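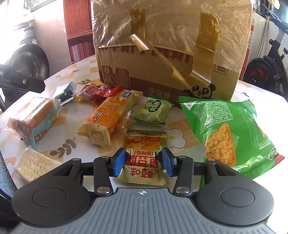
Table during item 3. Tofu packet, biscuits, green chips, box at the back.

Mulari Snack Exchange
Minutes, August meeting
Saturday, August 24, 2024
Meijer Room, Lusitz Hall

Present: Elif Naz Çetinkaya (chair), R.B., T.O., Joan, Pete, K.W. (minutes)
Late: Joan, parking
Apologies: M.S.

1. Last minutes

Read, approved. One correction from Pete: he said he would LOOK for a cheaper tape, not buy it. Changed.

2. Money

Elif went through it fast. $600 for the fall round. Spent so far $295, most of it on snacks, rest on mailing boxes from Skodik. Postage not in there yet. R.B. asked if we can see postage before we commit to any more snacks. Agreed, yes. R.B. to get prices for 12 boxes at the size we used in spring and one size up.

Limit per box stays at $20 before postage. Joan (arrived here) wanted it higher for the overseas ones. Talked around it. Left as is for this round, back on the agenda next time.

3. Going through the snacks

Long item. Everything we had on the tablecloth, went through it piece by piece. Notes as best I could keep up.

Tofu snack, small yellow packet, 豆小味. T.O. read it out for us: front says tofu, spicy flavor. Line of numbers on it is 20251227. Pete asked is that a best-by or a made-on. It's August 2024, so not made-on unless somebody has a time machine. We are taking it as best-by, T.O. to check against the listing before it goes on the sheet. Everyone wants it in. IN. Goes under "hot" on the card so people who can't do spice are warned.

Biscuits in the clear wrapper with light blue band. You can see the biscuits through the plastic, Joan likes that, looks good when you open a box. Concern about breakage. R.B. says pack flat, never on end. IN, one per box, bottom layer.

Square cracker sandwich, transparent wrapper. Filling not agreed on. Elif thought cheese, Joan thought lemon. Wrapper didn't settle it. HOLD until we know, becuase of the allergy sheet. K.W. to find the order.

Two red foil packets. Same question, what's in them for the sheet. T.O. will do these with the tofu one. HOLD.

Dark teal and black one. Small. R.B. likes it, Pete doesn't, nobody else had tried it. Not decided. Try one each and report by message.

Pastry bar, orange and cream wrapper. Crumbly. Shows through the window on the pack so that's not a secret. Joan worried it arrives as powder. Pete suggests mailing one to himself as a test. Agreed. Pete to mail, open on arrival, send photo whatever state it's in. HOLD till then.

Green square packet with the white circle logo. Easy to pack, goes in any gap. IN as filler.

Big green bag, the triangle chips with green bits on. Long discussion. Takes up too much of a box. Options were (a) leave it out, (b) bigger box, (c) only put it in boxes that asked for salty. Elif against opening bags and splitting them, we are not doing that, food has to go sealed. Went with (c) for now, depends on R.B.'s postage numbers. When packing, the side with the barcode and the photo of the chip faces up. Joan insisted, minuted at her request.

4. The cardboard box

The one at the back of the table, in the plastic film. Tape across the top and the front and one piece curling up already. Elif not happy with that as a standard for anything we mail. Film is too loose also, crinkles and catches on things.

Pete: the tan tape is fine if you rub it down. R.B.: it's not fine. Went back and forth.

Decided:
- film is optional, if used then pulled tight
- tape rubbed down flat, all of it, ends folded under nothing, just flat
- one strip down the seam, one each way at the ends
- tape check by a second person before a box leaves the room

Pete still to look for other tape. See item 1.

5. Cards and allergy sheet

Card in each box, same as spring: what it is, sweet / salty / hot, one line on how to eat it if its not obvious. T.O. writes the Chinese names out properly this time, last round we only had our own guesses in English and two people wrote in to ask what they'd eaten.

Allergy sheet goes ON TOP, first thing you see. Not underneath. Soy needs its own line now that the tofu is in. No sheet, no box.

6. Packing day

Same room if Lusitz Hall will have us. Elif to ask. Need both long tables and please the tablecloth again, easier to shake crumbs off than wiping tables. Joan to bring it washed.

Order for packing:
biscuits flat on the bottom
chips if the box gets chips
small packets down the sides
pastry bar near the top (if it passes)
sheet, card, close, tape, second person checks

Everyone bring own scissors. We had one pair in spring and it went badly.

7. Any other business

Joan: can we have a sweet-only box. Elif: put it on the form as a tick and see who ticks it.

K.W. asked that snacks not be eaten before they have been written down. Agreed by all, some chewing.

R.B. will be away for the next meeting, sends postage numbers in writing ahead.

8. Actions

Elif: book room, add sweet-only tick to form
R.B.: postage, both sizes
T.O.: check tofu date, red foil packets, Chinese names for cards
Pete: test mailing of pastry bar, tape
Joan: tablecloth, draft of allergy sheet with soy line
K.W.: find order for cracker sandwich, send these minutes round
All: try the teal and black one, message Elif yes or no

Next meeting: date to be set once the room is confirmed, Elif will message.

Closed. Leftovers to the kitchen shelf, anything marked HOLD stays in the bag with the label on, pls don't eat.

K.W.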